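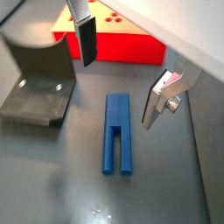

Planning and Paying for a Sorting Cell: Your Questions

We get a lot of letters from schools, small workshops and training centers who would like a robot arm of their own and have no idea where to start with the money. Carmela Goicoechea and I have gathered up the ones that come around most often. If yours isn't in the list, do write to us, we like getting them!

How much should we set aside beyond the price of the arm?

More than you'd like, I'm afraid. When we put together our first cell at Hosar, the arm was the one line in the budget that everybody had thought hard about, and everything else was lumped under "extras." The extras came to 1325 dollars before we had picked up a single thing. That was gripper fingers, fresh pads, panels for the floor and walls, bolts, a power strip we should have had already, and the holder (more on that further down). Write each of these on its own line, even the small ones, and you'll have a much calmer spring.

Do we need the expensive gripper?

Probably not to begin with. A plain two-finger gripper with rubber pads will take you a long way if your parts are light and have a decent flat side to hold. What I would spend on is spare pads. Buy them along with the gripper, in one order, so that you pay for shipping once. Ask the seller how wide the fingers open, too, and then measure your biggest part with a ruler. Ademir Peixoto lent us his calipers for this and we've been slow to give them back.

What should we practice on? Our real parts are costly.

Toys! I mean it. A shape-sorter box and a few plastic blocks cost next to nothing, and they ask for the same things a real job does: find the piece, get hold of it squarely, turn it the right way, bring it to the right opening.

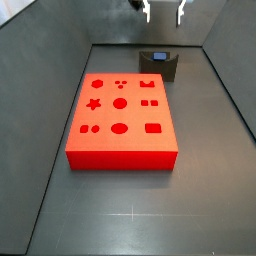 You also get easy shapes and hard ones in the same purchase, so you can start a new group on a big round opening and leave the fussy little pairs for later in the term. Keep a line in the budget for a second set all the same, as small blocks do wander off.

Is a holder for the parts worth paying for?

I think so, yes. Ours has a curved top that a piece can sit in, and a flat foot, with holes in its side. We got quotes from Movton and from a neighbor with a metal shop, and went with the neighbor. Allow two weeks for anything made to order, and ask for the drawing back so you can have another one made.

How much room does it take?

Less than people fear, but do add a margin on every side of the box so the arm can come at a part from more than one direction. Walls around the work surface are good to have. They keep stray pieces from rolling under the furniture, and Macarena Manzano, who looks after our purchasing, was able to get the panels cut from stock for very little.

Should we buy a service plan?

It depends on who you have in the building. We were quoted 600 dollars a year by Stostum and said no the first time, then yes the year after, when Marcelino Alcaraz retired and took his patience with cables along with him. If you have a Marcelino, you can likely wait.

When should we order?

If you want to be running by September, send your order in before the summer break. Lead times on arms have been roughly 10 weeks for us, and the paperwork on our own side took 15 days on top of that. Have the bench and the power ready before the crate arrives.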